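Acabado del tablero, segunda parte

El viernes terminé la tercera mano de aceite en el tablero de la mesa grande. Resumo el proceso porque Ingegerd Hedlund me pidió los datos en los comentarios de la entrada anterior.

Lijado: 80, 120 y 180, siempre a favor de la veta. No subo de 180 en superficies de trabajo - el poro se cierra y el aceite penetra peor. Aspirado y trapo apenas humedecido para levantar el repelo, y una última pasada de 180 a mano.

Aceite: Meltier, el incoloro. Consumo total de 512 ml en las tres manos. Extiendo con espátula de goma, espero 14 minutos y retiro todo el sobrante con trapo de algodón. Si queda brillo, queda exceso. Entre mano y mano, un día completo y estropajo blanco sin presión.

La primera mano oscurece bastante y marca la diferencia entre las líneas de veta claras y las oscuras. La segunda iguala el tono. La tercera cambia poco a la vista, pero al tacto se nota. 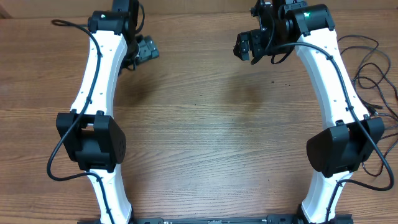
Para el mantenimiento uso jabón neutro muy diluido y una mano ligera de aceite cada junio. Nada de silicona ni de ceras en espray, que luego impiden retocar por zonas. Me falta por probar la cera dura de Arnance en un retal; cuando tenga resultados pondré la tabla de consumos.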